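Household Robotics, Handout 5: Picking Up Soft Fruit
Brerneck Evening Course
Tuesday, February 10, 2026 | By the course tutor
5 min read | 30 shares | 25 comments

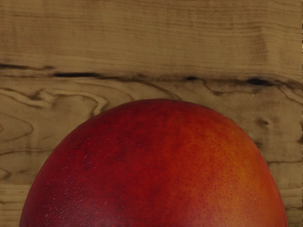
Fig. 1. Rendered close-up of a red-and-orange fruit on wooden boards.

Can a machine put the shopping away yet? Tins and boxes, mostly yes. Fruit is harder, and this week we look at why.

Finding the fruit. Skin that runs from dark red to orange can be split into two objects by a simple colour method. Wood grain and knots add edges that mean nothing. Speckles help, as they give the software something to follow when the view changes.

Holding it. A nectarine bruises under a grip that would suit an apple. A person feels the give and eases off. Most grippers have to be told when to stop, and ripeness changes from one fruit to the next.

Practice in simulation. The Skevum exercise has 164 trials, all simulated. Simulated skin does not bruise unless somebody writes that in – keep this in mind when you read a success rate.

Where this leaves us. Sorting one kind of fruit on a fixed line is a job machines can do. Emptying a mixed bag into a bowl in an ordinary kitchen is still slow and needs someone nearby.

For next week: read the Muvow notes on grip force and write half a page on one chore at home that involves something soft.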